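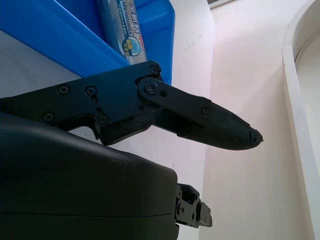
Teaching by Hand at the Kokville Works

The training room at the Pavell plant in Kokville opens at 6 a.m., an hour before the packing lines start. By then the first operator is usually seated at the control station, guiding a robot arm through the same short task that occupied the previous shift: reach into a bin, take hold of a package, lift it clear and set it down in the tray beside it.

Pavell has packed small household goods in Kokville for two generations. Its interest in robots is more recent. In February the company began a program, known internally as Wan, to find out whether its own packing staff could teach a robot arm to pick mixed goods without the help of a programmer.

"Our people know how to pick up a soft package," said Reginald Okafor, who directs the program. "They have done it for years. The question was whether we could record that knowledge in a form the machine could use."

The program relies on two methods. In the first, the operator takes hold of the arm and moves it by hand through the task while the system records the position of each joint. In the second, the operator sits at a station a short distance away and works a pair of handles, which the arm follows. A small camera at the wrist gives a close view of the fingers and whatever lies ahead of them.

Both methods have their supporters on the floor. Hand guiding is easier to learn, and most new operators are comfortable with it by the end of a first shift. Remote control takes longer. It does, however, keep the operator's hands and sleeves out of the recording, and it obliges the operator to work from the same camera view that the robot will later depend on. Okafor's team now uses hand guiding for the opening lessons and remote control for nearly all of the recorded work.

A single recorded attempt is called a demonstration. The program has collected 1290 of them, of which 646 involve tubular packages standing upright in a bin. These have proved the most demanding items on the list. A tube gripped too high tends to swing as it leaves the bin, and one gripped too low brings the fingers against the bin wall. Operators are asked to approach slowly from the side, pause, and close the fingers only when the package is fully between them.

They are also asked to keep their mistakes. An attempt in which the package slips and is picked up again is marked and stored with the rest – the correction is considered useful material in its own right.

The recordings are sent to Sindier, the software firm that trains the control model, and a new version is returned to Kokville for trial. Each version is given 20 attempts at every item before the staff decide what to record next.

Sessions at the station are limited to 4 hours, with a change of operator at the midpoint. Okafor introduced the limit after reviewing early recordings, in which movements became hurried toward the end of a shift. The model had learned the hurry along with everything else.

Pavell has not set a date for placing an arm on the packing line. The next round of demonstrations will cover flat pouches and boxed items, and operators from the evening shift have been invited to apply for places at the station.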